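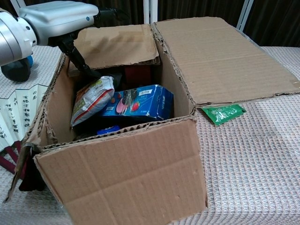 골판지 상자에 담긴 간식 포장들. 은색 봉지와 딸기 그림이 있는 파란 갑이 앞쪽에 들어 있다.

# Sorkari 무인쇄 골판지 상자 (간식·건식품용)

판매처: Gorkus 포장자재
묶음 단위: 12장
상태: 접힌 채로 납작하게 출고

골판지 상자를 파는 페이지는 대개 비슷한 말을 합니다. 튼튼하다, 친환경이다, 감성 포장이 된다. 저희는 그 말들을 별로 믿지 않습니다. 상자는 종이입니다. 젖으면 약해지고, 여러 번 열면 가장자리가 뜯기고, 모서리를 찍으면 자국이 남습니다. 그 정도를 감안하고도 쓸 만한지 판단하시라고 이 페이지를 씁니다.

## 어디에 쓰는 상자인가

봉지 과자, 종이갑에 든 간식, 낱개 차나 소스류처럼 가볍고 모양이 제각각인 물건을 모아 담는 용도입니다. 위쪽에 날개 네 장이 달린 가장 흔한 형태이고, 손잡이도 칸막이도 없습니다. 칸막이를 찾으신다면 다른 상품을 보세요. 별매 칸막이를 끼우면 된다는 문의 답변을 다른 쇼핑몰에서 보셨을 수도 있는데, 규격이 맞는 칸막이를 저희는 취급하지 않습니다.

병, 통조림, 액체류에는 권하지 않습니다. 바닥 테이프를 두 겹 붙이면 괜찮다는 후기가 있지만, 그건 테이프가 괜찮은 것입니다.

## 담는 순서에 대해

간식 상자를 꾸리는 분들이 가장 많이 하시는 질문이 "몇 봉지 들어가요?"입니다. 답할 수 없습니다. 봉지 과자는 제조사마다 공기 양이 다르고, 같은 제품도 눌러 담느냐 세워 담느냐에 따라 차이가 큽니다. "최대 몇 봉지 수납"이라고 적어 둔 상품은 무슨 봉지로 세었는지부터 물어보시길 바랍니다.

저희가 드릴 수 있는 건 이 정도입니다.

- 각진 종이갑을 먼저 넣고 바닥을 채웁니다.
- 포일 봉지는 벽 쪽에 세웁니다. 눕혀서 쌓으면 아래쪽 과자가 부서집니다.
- 작은 낱개 포장은 맨 마지막에 틈으로 넣습니다. 처음에 넣으면 받는 사람이 못 찾습니다. 상자 옆에 꺼내 놓고 그대로 테이프를 붙이는 일도 흔하니 닫기 전에 탁자를 한 번 보세요.
- 위쪽 빈 공간은 구긴 종이로 채웁니다. 비워 두면 날개가 꺼집니다.

## 날개와 가장자리

솔직히 적습니다. 이 상자의 약점은 날개 끝입니다. 테이프를 칼 없이 잡아 뜯으면 겉종이가 같이 벗겨지고 안쪽 골이 드러납니다. 한 번 그렇게 되면 다시 붙인 테이프도 오래가지 않습니다. 재사용하실 생각이라면 칼로 여시고, 이미 뜯긴 상자는 택배용 말고 집 안 보관용으로 돌리세요.

날개를 바깥으로 완전히 젖혀 놓고 작업하면 손이 편합니다. 대신 뒤쪽 날개가 탁자를 꽤 차지합니다. 좁은 식탁에서는 물건을 늘어놓을 자리부터 확보하고 상자를 펴는 편이 낫습니다. 접는 선은 여러 번 젖힐수록 헐거워지며, 이건 어느 회사 제품이든 같습니다. "반영구 접힘선"이라는 표현을 본 적이 있는데 무슨 뜻인지 저희는 모르겠습니다.

## 비슷한 제품과 비교

**Predow 인쇄 상자**
겉면 인쇄가 예쁩니다. 선물용이면 그쪽이 맞습니다. 다만 인쇄면은 테이프를 떼면 자국이 더 눈에 띄고, 가격 차이의 대부분은 그림값으로 보입니다. 직접 받아 쌓아 보았을 때 저희 상자보다 덜 눌린다는 느낌은 없었습니다.

**Yip 손잡이 상자**
들고 다니기에는 편합니다. 손잡이 구멍으로 작은 봉지가 빠질 수 있어서 낱개 포장이 많은 분께는 애매합니다. 구멍을 안에서 막아 쓰신다면 굳이 손잡이형을 살 이유가 있는지 모르겠습니다.

## 가격과 배송

낱장 환산 1,028원입니다. 12장 묶음으로만 팝니다. 4묶음부터 배송비가 빠지는데, 배송비를 아끼려고 필요 없는 상자를 48장 들이는 건 말리고 싶습니다. 납작하게 접혀 있어도 자리를 먹습니다.

토요일에는 출고하지 않습니다. "당일 출고" 표시는 평일 오전 주문에만 해당합니다.

## 구매 후기에 대해

현재 후기는 거의 123건입니다. 별점 평균은 표시하지 않습니다. 배송이 빨라서 다섯 개, 생각보다 커서 한 개를 주신 후기가 섞여 있어 평균이 상자에 대해 알려 주는 게 없다고 보았습니다. 낮은 평가에서 반복되는 내용은 다음과 같습니다.

- 모서리가 눌린 채 도착했다: 눌린 장은 교환해 드립니다. 묶음 전체를 돌려보내실 필요는 없습니다.
- 종이 냄새가 난다: 납니다. 펼쳐서 하룻밤 두면 줄어들지만, 예민하신 분께는 부족할 수 있습니다.
- 종이 가루가 떨어진다: 자른 면에서 조금 나옵니다. 천을 깐 탁자 위에서 작업하시면 나중에 털어야 합니다. 포장이 안 된 음식은 바로 담지 마세요.

## 교환·반품

펼치지 않은 묶음은 받으신 뒤 4일 안에 신청하시면 단순 변심도 받습니다. 테이프를 붙인 상자는 받지 않습니다. 불량은 기간과 관계없이 사진을 보내 주시면 확인하고, 모서리와 날개 끝이 함께 나오게 찍어 주시면 처리가 빠릅니다. 문의는 상품 게시판에 남겨 주세요.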